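Pre-session inspection checklist: participant research, on-site and remote
Niritz research operations
Revision dated August 21, 2024. Replaces the December issue.

Scope

This checklist covers moderated sessions run by Niritz at client premises and over video link. It is to be completed by the session lead before the first participant is admitted, and again after any change of room, stimulus or recording set-up. Unmoderated surveys have their own sheet. Mark each item Pass, Fail or N/A. A Fail on any item in sections 1 or 3 stops the session until it is cleared.

Comments under the items come from the last round of inspections, which took in the Irnira, Strazds and Grodari projects.

Section 1. Recruitment and screening

1.1 Screener version on file matches the version sent to the recruiter.
Pass at Irnira and Strazds. Fail at Grodari: the recruiter was working from a draft in which the question on job role came after the incentive was stated. Corrected the same day. The seven participants already booked were screened again by telephone and all were kept.

1.2 Quotas agreed in writing, with the date of agreement.
Pass, all projects.

1.3 Past participation checked against the exclusion list.
Pass with comment. The Strazds list was checked by email address only. Check name and telephone number as well. People who take part often tend to hold more than one address.

1.4 Participants under 18 or needing support identified before booking.
N/A at Irnira. Pass elsewhere.

1.5 One recruiter per segment.
Fail at Strazds. Two firms had been given the same segment and both approached the same panel. Where a second firm is needed to fill places, close the segment with the first one in writing before opening it with the other.

Section 2. Room and access

2.1 Route from reception to the session room clear and step-free, or an alternative agreed with the participant.
Pass. At Grodari the step-free route goes through the goods entrance, which is locked at 17:30. Late sessions need a key holder on site.

2.2 Fire exits and assembly point shown to the moderator, note-taker and any observers.
Pass at Irnira. Fail at Strazds, where observers joined after the briefing had been given. Repeat the briefing for late arrivals.

2.3 Cables on the floor covered or taped.
Pass after correction. Tape had lifted at one door threshold.

2.4 Portable electrical equipment in date for testing.
Pass with comment. Two extension leads had no label. Both were withdrawn.

2.5 Room temperature and ventilation acceptable with the door shut.
Pass. No reading was noted at Grodari. Write the figure down, even when the room feels comfortable.

2.6 Work surface stable, edges sound, nothing stored above head height.
Pass, all projects.

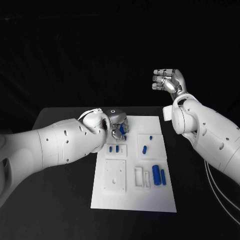
2.7 Seating adjustable, with at least one chair without arms.
Fail at Irnira. A chair was borrowed from the office next door for the day. Facilities have been asked for a permanent one.

2.8 Drinking water available and kept off the surface used for equipment.
Pass.

Section 3. Consent and personal data

3.1 Consent form is the current issue and names every recording type in use.
Fail at Strazds. The form named audio and video but left out screen capture. Sessions were held until a corrected form was printed. Screen capture has been added to the master.

3.2 Participant given time to read the form before signing.
Pass. Allow this outside the session time - do not take it from the first task.

3.3 Observers declared to the participant, by organisation and number.
Pass at Irnira and Grodari. At Strazds the number changed part way through the day and the sheet was not amended.

3.4 Signed forms stored apart from session notes.
Pass with comment. Apart means a different folder with different access rights. A subfolder is not enough.

3.5 Deletion date entered in the register for each recording.
Fail at Grodari, 13 entries blank. Since completed. The register will now refuse an entry without a date.

Section 4. Recording and storage

4.1 Test recording made and played back with sound.
Pass, all projects. Playback must be on the machine that will be used for the session.

4.2 Free storage checked before each day.
Pass. Minimum is 1000 GB on the shared drive for a full project. Irnira used more than expected after the second view was added.

4.3 Backup copy made before the room is released.
Pass at Irnira. N/A for remote sessions, where the copy is made by the platform and checked by hand the next morning.

Section 5. Remote sessions

5.1 Joining instructions sent and receipt confirmed.
Pass. Several participants at Grodari had read only the first line. Put the link and the start time there.

5.2 Participant asked to close private material before sharing a screen.
Pass with comment. Ask again if sharing is stopped and restarted.

5.3 Telephone number held in case the link drops.
Pass.

Section 6. Incentives

6.1 Total agreed with the client before recruitment opens.
Pass. Grodari was approved for up to £4000 and closed below it.

6.2 Payment not dependent on completing all tasks.
Pass, all projects.

6.3 Payment record kept apart from responses.
Pass at Irnira and Strazds. Grodari to be checked at the next inspection.

Open actions

1.5 Written closure of segments: recruitment lead.
2.1 Key holder rota for late sessions at Grodari: site contact.
2.7 Permanent chair at Irnira: facilities.
6.3 Payment record at Grodari: session lead.

Completed sheets go to the project folder before the debrief.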